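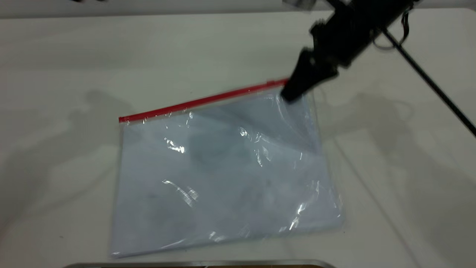 Uvwood Hall – kitchen and stores, monthly check
September, Tuesday, started 7.40am
Checked by: Maxine Pirihi

1. Fire exits clear
Front OK. Back door sticking again at the bottom, needs a proper shove. Plane it or rehang it before the damp weather.

2. Extinguishers
Kitchen one in date, pin in. Corridor one in date but the bracket is loose, two screws missing. Fire blanket OK.

3. Fridge and freezer temps
Fridge 2 degrees. Freezer minus 18. Both fine. Log sheet not filled in for the weekend – please write it down even if it looks the same as the day before.

4. Food storage
Opened packets of flour and rice folded over and pegged, not good enough. Everything opened goes in a sealed bag or a lidded tub, with a date on it. Squeeze the air out and run your thumb along the zip twice. Bags that have held raw meat go in the bin, no washing out. Raw on bottom shelf – OK today.

5. First aid box
Blue plasters low. Eye wash OK. Burns dressing out of date, thrown away, need replacment. Accident book in drawer, last entry copied to office.

6. Electrics
Urn lead OK. Toaster lead has a nick near the plug, taken out of use and labelled. Do NOT put it back. Tannous coming to test the rest, they want the cupboards emptied first.

7. Floors and steps
Mop bucket left full overnight. Non-slip strip lifting on second step down to the stores. Taped for now.

8. Cleaning products
Locked away, OK. One spray bottle with no label, poured off. Sheets for the Skolow descaler missing from folder, asked for new copy.

9. Gas
Shut-off valve reachable, handle turns. Certificate on wall OK.

10. Stores racking
Top shelf overloaded with the Rikcombe tables. Label on the upright says 400 kg max, I make it 431 with the trestles. Trestles moved to floor level, teh rest can stay.

Not done: outside lights, loft hatch (ladder locked in shed, no key).

To chase – door, bracket screws, burns dressing, step strip.
Signed MP, 9.15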